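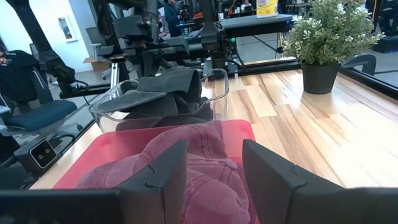 A hat doesn't need a hook. I have held this view since August, when I took the hooks off the wall by my back door and filled the holes, and I haven't changed my mind.

The usual advice is that caps should be hung up or lined up on a shelf, brim out, each one stuffed with tissue so the crown keeps its shape. Stores sell racks for this. There are racks that go over a door, racks that hang from a closet rod and racks with clips. I have owned three of these and gave all of them away. They work well for people who own hats the way other people own china. Most of us own a faded cap that we put on to take out the trash.

A cap like that belongs in an open tray, near the door, at the height of your hand. You come in, you drop it, and you're done. It will be a little crumpled when you pick it up again, and then you put it on your head and your head fixes most of it. Cloth that has been washed for years isn't going to be ruined by a night in a tray.

My friend Rhonda Ouellet disagrees. She says a tray is just a pile with sides. I agree that it can turn into one, and the cure is to use a small tray. Mine holds one cap comfortably and two if you push. When a third one shows up, something has to go back to the closet. Large baskets are where the trouble starts – my family had a big one in the front hall at the house on Campbell, and at the bottom of it there were mittens that no longer fit anyone in the house.

I also think the tray should be see-through, or close to it. Wicker looks nicer and I understand why people buy it. But you can't tell what is in a wicker basket from across the room, so you dig, and digging is how things end up on the floor. With a colored tray you can still see through, plus a clear bin next to it for the heavier cold-weather things, you know at a glance what is where. Different colors help too. In our house red means caps, and even my brother-in-law follows it.

Lids are a mistake. A lid adds a step, and any step added at the door will be skipped by the second week. Yvette MacLeod, who lives across the street, bought a set of lidded boxes and keeps the gloves on top of the lids.

Folding I can take or leave. A thick piece folded once over the rim of a bin is tidy enough for me – it can be grabbed with one hand, which matters when the other hand has a bag in it. If you like to fold everything square, go ahead, but don't make it a rule for the rest of the household.

I'll allow an exception for hats with a stiff brim, and for anything that cost real money or came from someone you miss. Those can have a shelf. The everyday cap gets the tray, and the hooks can go in the drawer with the picture wire.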